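Planning the Purchase of a Robot Arm for a Teaching Kitchen or Laboratory

3 Comments 5 Shares

Departments that intend to buy a robot arm should begin the planning process well before the budget request is due in March. This page sets out the steps in the order in which they are normally completed.

Step 1. Define the work. List the objects the arm is expected to handle and the surface on which they will sit. Kitchen items vary a great deal in shape and grip, so the list should name each one. Requests that say only "general use" will be returned.

Step 2. Test the layout in simulation. Before any quote is requested, build the workspace in software with the counter at its true length and the arm mounted where the real base would stand. Check reach to the far corner, clearance from the wall, and the room left for the gripper above small items such as utensils.

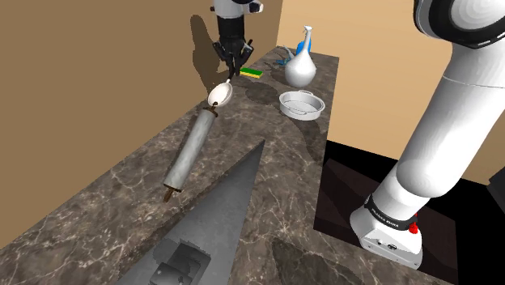 Record every position the arm cannot reach and revise the layout until the list from Step 1 is covered. A change of mounting point costs nothing at this stage. Once the platform has been bolted down, it becomes a facilities request with its own approval.

Step 3. Request quotes. Obtain quotes from at least 3 suppliers. Javach and Tejada are already registered with the purchasing office; others must complete the vendor form first. Ask for the arm, gripper, controller, mounting hardware and training as separate lines.

Step 4. Budget for the full term. Plan on 5 years of service. Include spare fingertips, software licenses, an annual safety inspection and 200 hours of staff time for setup in the first year. Staff time is the item most often left out — and the one most likely to delay approval.

Step 5. Submit the request. Attach the object list, the simulation record and the quotes. Consuelo Bustamante reviews technical content, and Damián Valdebenito reviews cost. Allow 4 weeks for a reply.

Questions about simulation software should be sent to Aitana Cifuentes before Step 2 is started.

Share this page Comments (3)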